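The Gripper Club

The sign-up sheet said Robotics, and under it, in smaller letters, that no experience was needed. Efua Osei had been teaching eighth-grade science at Hurkow Middle School long enough to know what that meant. It meant the club needed a teacher, and the teacher was going to be her.

"It's two afternoons a week," the principal said. "The kit comes with everything."

The kit came with everything except the instructions, which were on a website, which wanted a password. The password arrived in February, by which time the kids had put the thing together on their own and had one screw left over. It went into a film canister on the windowsill.

She didn't believe in it. She had sat through the presentation in Serville where a man in soft shoes told a gym full of teachers that their students would be showing machines how to use their hands. You held the gripper, you picked things up, the camera on it kept a record, and someday a robot would pick things up the same way. A woman in the row ahead asked what the children would learn. He said persistence.

"They could learn that from fractions," Efua said, not very quietly.

Now it was Tue 13 March and the Grastar Cup was coming up, and her team was in the lab after the last bell, arguing about who got to hold it.

"You had it all last time," said Marnie.

"Because I'm good at it," said Dov.

"You're fast at it. It's different."

Efua graded quizzes and let them fight. The task for the cup was to pick up an object and set it down again, which she had been able to do since before she could talk. The rules for doing it ran to 15 pages.

"Ms. Osei, do we have to save the bad ones?"

"What do the rules say?"

A long silence, with page turning in it.

"They say save everything."

"Then save everything."
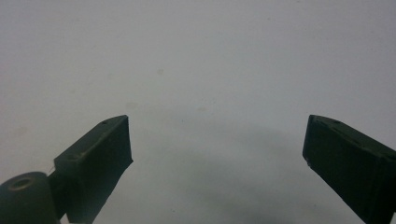 "But this one's nothing," Dov said. He had the laptop turned toward her. "I didn't even pick anything up. I was just thinking."

"How long were you thinking?"

"I don't know. A while."

She came over with her red pen still in her hand. It was number 1413. She hadn't known they had that many. She tried to work out how many afternoons that was and how many quizzes she could have graded, and gave up.

"What were you thinking about?"

He shrugged. He was a boy who lost his coat every winter and answered most questions before they were finished. In class he had never, as far as she could tell, held still over anything.

"Which way to come at it," he said. "If you come straight down it tips. Marnie goes in sideways."

"I told you that in February," said Marnie.

"I know. I didn't believe you."

Efua asked whether the robot would learn to stop and think, if they sent it that one. She meant it as a jab, at the soft-shoed man more than at Dov, but both kids took it seriously.

"It would learn to stop," Marnie said finally. "I don't think it'd know why."

"So it'd just hang there," said Dov.

"Like you."

"Should I label it bad?"

The form on the screen had a box for good and a box for bad, and no others. Efua had already composed, in her head, the email she would send to Mr. Simões at the district, explaining that the club had been a fair try and that next year the money might go to microscopes. She still thought it was a good email. The part about the microscopes was especially strong.

"Leave it blank for now," she said.

"The rules say you can't leave it blank."

"Which page?"

They went to look. She picked up the gripper while they were busy and squeezed the handle, just to see, and it was stiffer than she had expected. She put it down again before Dov could ask for it back.

"Page two," Marnie called. "It's in bold."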